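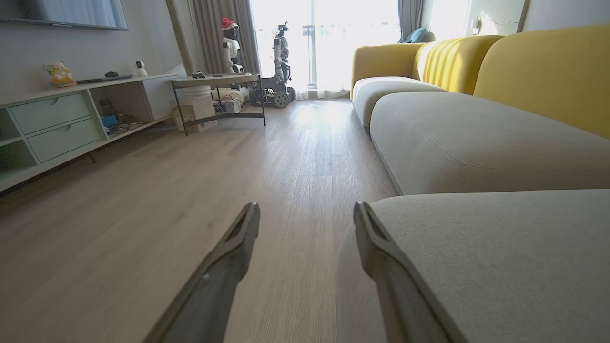
Malte Kleinschmidt wrote to me after the first version that a living room list is no use if it starts with "tidy up," and could I please say where a person should stand when they begin. Fair! So this version starts at the window end of the sofa and works back toward the door, and every line names a thing you can pick up or a surface you can wipe.

Hi, and welcome to Filel. It's a folder of plain text lists I wrote for my own living room and then kept adding to until it hit 135 lines (I know, I know). You can read them on your phone, print them, or paste them into whatever you use. I keep mine in Clitell, where each line becomes a checkbox, but a text editor works just as well.

WHAT YOU GET

sofa.txt
console.txt
laundry.txt
floor.txt
long_version.txt

The first four are the ones I use. The long version is 4000 words of me explaining myself, with a lot about dusting, and you can skip it until you're in the mood.

SOFA.TXT

My sofa is long, with gray seats and a mustard-yellow back, and those seats are where everything lands. The list goes cushion by cushion. Pull up what's on it, run a hand down the gap at the back, smooth the fabric, move on. The teal cushion goes at the window end and stays there, which took some family negotiation. There's a separate line for the channels in the backrest, marked "sometimes," and I mean sometimes. Do them with the soft brush before you vacuum the floor or you'll be vacuuming twice.

CONSOLE.TXT

This one is for a low media unit with drawers and open shelves. Mine is mint green and I love it, but an open shelf next to a drawer is an invitation to cables. The rule in the file is that anything with a plug gets a home in the top drawer unless it's plugged in right now. I break this rule constantly. Figurines and other small stuff come off the top first, then wipe from left to right, then everything goes back. Lines that start with a question mark are things to decide on later, like chargers you don't recognize. Give yourself 5 minutes for those and then stop.
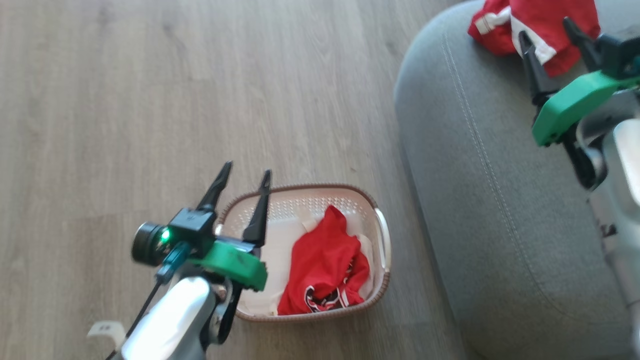 Category: Laundry that isn't in the laundry room

The basket comes with you. That's the whole trick of laundry.txt: set it down on the floor next to the sofa and let it travel along as you go, so shirts stop making a halfway stop on the armrest. Khadija El Khatib sent me a better order for this part and I've used hers since March. Colors go in as you find them, and you sort at the machine, where you have to bend down anyway. If whites are sharing the basket with something red, pull them apart before you walk away from it. Ask me about my pillowcases.

KNOWN PROBLEMS

The floor list assumes wood-look planks and no rug. The Rurlow edition (same lists, carpet everywhere) is half done.

Lines about the windows are missing. I moved them to another folder and then lost the folder.

USING AND CHANGING IT

Copy it, cut it up, rename things. If you fix a line, send it to me and I'll put your name next to it.

Last edited 14 June 2025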